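# Shared Room at Brarelholm – Questions We Get Often

These answers are for people who want to use the room for a class, a club meeting or some quiet work. If your question is missing, please write to Marina Drakos at the front desk.

**How do I book the room?**

Fill in the paper form at the desk, or send the same details by e-mail: your name, the hours you want and what you will do. Marina answers within 5 working days. In June it can take longer, as many groups have their final meeting then.

**How many people can come?**

The limit for the whole room is 28 persons. For a large group you must bring extra chairs from the storage, room 323, and return them after.

**Which table should I use?**

For papers and reading, take the one with the pale glossy top. It is easy to wipe, and the blue chairs belong to it. The table with the checkered cloth is better for handwork, tea and talking. You can use both if your booking is for the full room. 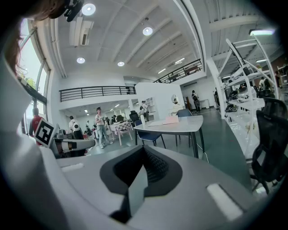 *The glossy table with papers on it, and the checkered table to the left.*

**May I move the furniture?**

Yes, inside the room. Please lift the tables with two persons and do not pull them over the floor. When you finish, put the blue chairs back at the glossy table and the black ones near the checkered table.

**May I take off the checkered cloth?**

Please leave it on. If you plan to paint or use glue, ask the desk for a plastic cover and put it on top. Chrysanthi Vasilakis washes the cloth at home and she knows which stains come out – ink from a ballpoint pen does not.

**What about cables on the floor?**

Your own cables should go along the wall where this is possible. If a cable must cross to the table, lay it close to the table leg and tell your group about it before they sit down.

**Can I leave my papers or folders until the next time?**

Only in the cupboard in the corridor, with your group name on them. Things left on the tables are carried to the desk in the evening. We keep them until the end of the month.

**Can we eat and drink?**

Drinks are fine in a cup or a closed bottle. Cold food is also fine, but warm meals should be eaten in the kitchen downstairs.

**Something is broken. Whom do I tell?**

Tell Sohail Hashmi, also when it is a small thing such as a loose chair leg. He repairs most of the furniture himself and orders the missing parts.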